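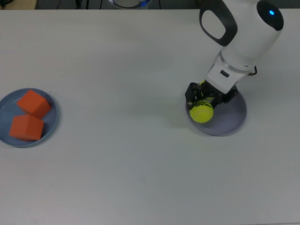 3.2. Materiales y disposición de la mesa

Todos los ensayos de clasificación se hicieron sobre una misma mesa, de superficie blanca, lisa y mate. En la versión preliminar del estudio habíamos utilizado un mantel con cuadros pequeños, pero las líneas del mantel servían de guía para colocar los objetos y este efecto no nos interesaba. Por esta razón el mantel fue retirado y no se puso ninguna marca en su lugar.

Los recipientes son platos redondos de color gris azulado, de la serie Felley. El color fue elegido después de comparar 3 tonos del mismo fabricante. Con el tono más claro, el borde del plato se confundía con la mesa en las horas de la tarde; con el más oscuro, los objetos parecían más luminosos de lo que son. El gris azulado contrasta bien con el naranja y con el amarillo, que son los dos colores que más se repiten en nuestro conjunto. La Figura 1 muestra dos de estos platos: en el de la izquierda hay dos cubos naranjas y en el de la derecha, una pelota de tenis amarilla.

Los cubos y la pelota plantean dificultades distintas. Un cubo se queda donde se deja, y dos cubos caben en el plato sin que sea necesario apilarlos. La pelota, en cambio, puede rodar hasta el borde, y en un plato demasiado plano acaba con frecuencia en la mesa. Consideramos colocado un objeto solamente cuando descansa por completo dentro del plato y nada lo sostiene. Si un objeto toca al mismo tiempo el plato y la mesa, el ensayo se anota como incompleto, aunque el plato sea el correcto.

La regla de clasificación no se fijó de antemano. En una parte de los ensayos se agrupa por color y en otra por forma, siguiendo la propuesta de Paulík. Para los cubos naranjas y la pelota amarilla las dos reglas conducen al mismo resultado, y por eso esta combinación se emplea como condición de base. Las combinaciones en conflicto, por ejemplo un cubo amarillo junto a la pelota, se describen en la sección 3.4.

En total se registraron 400 ensayos, de los cuales 50 pertenecen a la condición de base. Las sombras sobre la mesa no se corrigieron. Anežka Vaněk revisó las anotaciones en febrero y propuso separar los casos en que la pelota sale del plato después de haber sido soltada; esta categoría aparece como «salida tardía» en la Tabla 2. Los platos y los objetos se limpiaron con un paño seco al terminar cada serie.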